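Where does the internet live?
Rekside Kids — Big Questions, Quick Answers
2021-12-02

OK so you tap on a video and it plays. Easy. But where was it a second ago? Not in your tablet. Not in the air either, even if grown-ups say "it's in the cloud." The cloud is a building. Lots of buildings, really. They're called data centers.

What's inside?

Computers. Rows and rows of them, stacked on racks like trays in a bakery. No screens, no keyboards, no mouse. These computers are called servers, becuase they serve things up. You ask, they bring. Like a waiter, but the menu is every cat video ever.

The data center in Zelmont has 3,128 servers. If you said hi to each one it would take you most of an hour. Your voice would be very tired.

What does a server do all day?

Waits. Then works super fast. Then waits again. Say you want a picture of a volcano. Your tablet sends a tiny message — "volcano picture please" — and it zooms down a cable to a server. The server finds the picture, chops it into little pieces and sends the pieces back. Your tablet glues them together. All done before you finish blinking.

Inside each server is a big flat board called a motherboard. Everything plugs into it. The processor does the thinking. The memory holds whatever the server is thinking about right now, like your desk when you do homework. Bigger desk, more books open at once. 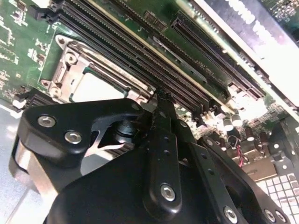

Then there is storage. That's more like the closet. Slower to get to, but it holds way more stuff, and it remembers even when the power is off. Memory forgets when the power goes. Poof.

Is it loud in there?

Yes! Fans everywhere. Computers get hot when they work, so cool air has to blow through them day and night. Some people who work there wear ear plugs. In Herholm the warm air gets used again, to heat a swimming pool. Nice one, Herholm.

What if the lights go out?

Big batteries switch on right away. Then giant engines called generators start up outside. The one at Zelmont can keep going for 12 hours before it needs more fuel.

How does it get to my house?

Cables. Under streets, under fields, even along the bottom of the ocean. The last bit might be Wi-Fi, which is radio waves. But most of the trip is cable. The line from Zelmont to Herholm is 574 miles long and light zips thru it in a blink.

Try this

Get a friend, some paper and a long hallway. One of you is the tablet, one is the server. Tear a drawing into pieces, number the backs, and run them over one at a time. Mix up the order. Can your friend still put it together?

Next time: the Mthembu lighthouse, and why its light flashes.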